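Washing Plush Play Food (and Keeping It Fluffy!)

Posted 9th April

Play food gets loved hard. It goes under the couch, into the bath, into somebody's mouth, and by January ours had turned a sort of general gray. I'd been putting off washing it because I was sure the stuffing would clump, but it really is an easy job, and the results are so satisfying that I went looking for other things to wash.

What you need

A sink or a big mixing bowl
Mild liquid detergent (I use the unscented one from Sorberg)
An old soft toothbrush
2 bath towels
A mesh laundry bag, if you're going to use the machine

Step 1. Sort and check
Look at every seam and squeeze every piece. Anything with a squeaker, a rattle or cardboard inside gets a wipe with a damp cloth and nothing more. Sew up loose stitches now, while you can still see where they go. Felt leaves and felt seeds go in their own pile, as felt can bleed and it hates hot water.

Step 2. Spot clean
Put one drop of detergent on the toothbrush and work in small circles. Go gently on printed details! On quilted pieces, brush along the stitching lines, where the crumbs hide.

Step 3. Wash
Fill the sink with cool water and a teaspoon of detergent. Push each piece under, squeeze it, let it fill up, squeeze again. Five minutes is plenty. Sturdy pieces can go in the mesh bag on a cold, gentle cycle, and our Wodach carrots have been through that way more times than I'd like to admit.

Step 4. Rinse and press
Rinse until the water runs clear. Don't wring! Roll each piece in a towel and lean on it with your whole weight (kids are fantastic at this part).

Step 5. Dry
Lay everything on a rack with space between the pieces and turn them every few hours. Thick ones can take two days. Once they're nearly there, pinch the stuffing apart through the fabric and they puff right back up.
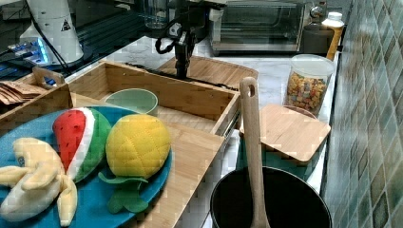 Storage is the fun bit, because soft fruit looks so cheerful out in the open. A plate or a shallow bowl on the counter works beautifully for a few favorites, and a low wooden tray is great for anything that likes to roll away. Skip lidded plastic tubs until you're certain the middles are dry, or you'll get that musty smell and have to start over at step 3.

For a quick freshen-up between washes, shake the pieces in a bag with a spoonful of baking soda, leave it overnight and vacuum them off with the brush attachment.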